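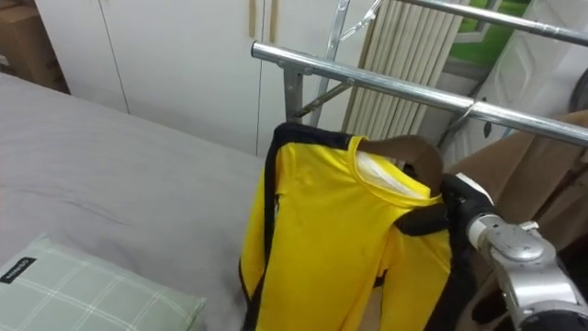
7.3 Missed hangs and dropped garments

Most service calls on the Bandau arm during garment work come down to one fault: the controller logs a hang as complete when the hook never went over the bar. The log is no proof of anything. Treat it as the arm's opinion until you have looked at the rack yourself. The point to watch is when the hanger is just below the bar, as with the yellow jersey held there by the neck of its wooden hanger, a few centimeters short. A polished chrome bar throws bright highlights along its top, and the depth sensor can read one of those as the bar itself. The arm then lets go early.

CAUTION: Do not reach between the gripper and the rack to save a falling garment. The fingers may close again without warning after a failed release. Press STOP first.

If a garment has been dropped, or you suspect one is about to be:

1. Press STOP and wait until the status light is steady.

2. Write down the fault code before you clear it. Code 70 is a lost grip. Code 9 is supposed to mean "bar not found," but we have seen it appear with the bar in plain view, so don't rely on it alone.

3. Support the garment from underneath with one hand, then select OPEN on the handset.

4. Wipe the finger pads with a dry cloth. Shiny athletic fabric slides more easily than cotton, and lint makes it worse.

5. Push any loose hooks or empty hangers at least 100 mm away from the spot where the arm will hang the next item.

6. Run BAR FIND again with the blinds closed. Repeat it with them open. If the two results differ by more than 4 mm, wrap matte tape around the bar and start over.

7. Hang one garment at SLOW. Watch the hook, and keep your thumb on STOP.

Note: The February update from Cutbridge was described as a fix for early release. In our own trial of 400 hangs it helped on painted bars and made little difference on chrome. Install it anyway, but do not skip step 6.

Note: Raising the grip force is not a cure. It stretches collars and hides the fault for about a week.

If code 70 returns after step 7, take the arm out of service and send the full log to Mercy Mutiso at the Povo workshop. Do not edit the log first.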